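Questions about bed linen at Surkholm Guesthouse

How often do you change the sheets?
We change them after every guest. If you stay longer than one week, we change them also every Friday. You can ask for it sooner at the desk.

Can I bring my own sheets?
Yes, you can. Please tell us before you arrive, so we leave the bed without linen. The price of the room stays the same.

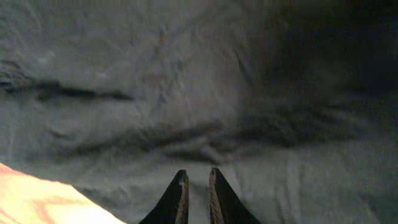 Do you iron the linen?
No. We stopped ironing in June. Only the pillowcases are still ironed.

Can I get a second blanket?
Each room has one extra in the closet. More blankets are at the desk until 9 in the evening.

I forgot something in the bed. What should I do?
Write to Rocío Fuentealba at the desk and give your room number. We keep found things for 35 days.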